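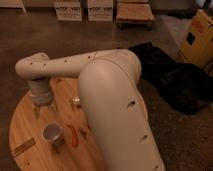
Robot arm over the round table.

Home Docs Data Issues Changelog About

Husine: what chat apps say in their beta notes

August, by the Husine maintainer

Hi! Husine is a plain little dataset of release notes from the beta versions of three chat apps: Moltia, Findent and Mühlbauer. I started it for my own use. I kept reading that a feature was "coming soon" to one of these apps, then forgetting about it, then wondering months later if it ever showed up. So I began pasting the notes into a spreadsheet, and the spreadsheet got out of hand (as they do), and now it lives in this repo.

The current version has 3779 rows taken from 261 beta releases. One row is one line of a release note. If a note says "Added polls and fixed a crash when rotating the phone," I split that into two rows, and the original wording stays in its own column so you can see what I did to it.

What's in the box

notes.csv is the main file. If you only open one thing, open that.

labels.csv holds my hand labels for 800 of the rows. They join to notes.csv on row_id.

aliases.csv is the list of feature names that changed during the beta. Moltia is terrible for this! Group calls went in as "Rooms," came back as "Tables" and shipped as "Calls," and without the alias file it looks like two features died and a third one appeared out of nowhere.

The columns in notes.csv:

row_id: a number, never reused, even if I delete the row
app: moltia, findent or muhlbauer (no umlaut in the data, one too many scripts choked on it)
version: the beta version as the app printed it
platform: android, ios or desktop
raw_text: the line with its original wording
clean_text: my split and tidied version
month: the month the beta went out, in YYYY-MM form

I don't store the day. Betas roll out in stages, and the day I get one on my phone says more about my luck than about the release.
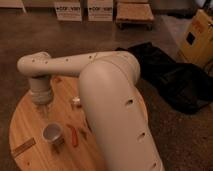
For the same reason I wouldn't use this to compare how fast the apps ship. Findent puts out tiny betas all the time, often with a single line in them, while Mühlbauer saves everything up for one enormous note with headings and subheadings. Count rows per release and you'll get a lovely chart of two different writing styles.

How I label things

Each labeled row gets one of these: new_feature, change, removal, fix, filler. The first four are what you'd expect. Filler is for lines like "We're always working to make the app better for you," and there is a lot more of it than I'd have guessed going in. I left it all in because a few people have told me it's the part they wanted (someone was training a filter for it, which made me very happy).

Rows that mention a feature being "tested with some users" are labeled new_feature, even if it never reached everyone. There is a second column in labels.csv called shipped, with yes, no or unknown. Please read unknown as unknown! It only means I couldn't find the feature in a later stable note. Plenty of features go live with no announcement at all, so the silence doesn't tell you much.

I did all the labels myself, usually late in the evening, so there's no second annotator and no agreement score. I did go back over the removal rows once and changed a handful, mostly places where a button had been moved to another menu and I'd called it gone.
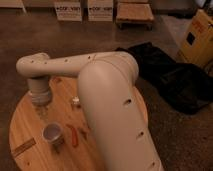

One reader wrote on the issues page that change and fix ought to be merged, as the apps use the words interchangeably and "half of what Findent calls a fix is a redesign nobody asked for." I do see the point, and I've grumbled about that same habit. But I'm keeping them apart for now, and going by what the line describes, whatever verb it opens with. Merging two labels takes you one line of code. Splitting them again would take me most of a winter.

Known problems

The Mühlbauer desktop notes have a hole in them. The old notes page was replaced with a new one and the earlier entries didn't come along. I had copies of a few, and the rest are missing.

Moltia's iOS notes are cut short in the older betas, with the last word chopped and an ellipsis. I kept the ellipsis in raw_text and dropped the broken word from clean_text.

Everything is in English. Findent's notes are clearly translated in places, and I haven't corrected the odd phrasing, so expect sentences like "The sending of voices is now better."

Emoji are kept. If your spreadsheet program turns them into question marks, import the file as UTF-8 instead of double-clicking it.

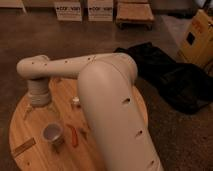
Using it

Any tool that reads CSV will do. Fields are comma separated and quoted, with a header row. If you want the labeled rows only, do an inner join on row_id and you're set.

The labels and cleaned text are mine, and you can do what you like with them. The raw wording belongs to whoever wrote it at each app, so check their terms before you republish big chunks of it.

Found a mistake? Open an issue with the row_id in the title. I go through them when a new version is due and add the fixes to the changelog.

Related
Feature aliases: how the list is kept
Changelog for the current version
Splitting long notes into rows
Open issues: Mühlbauer desktop gap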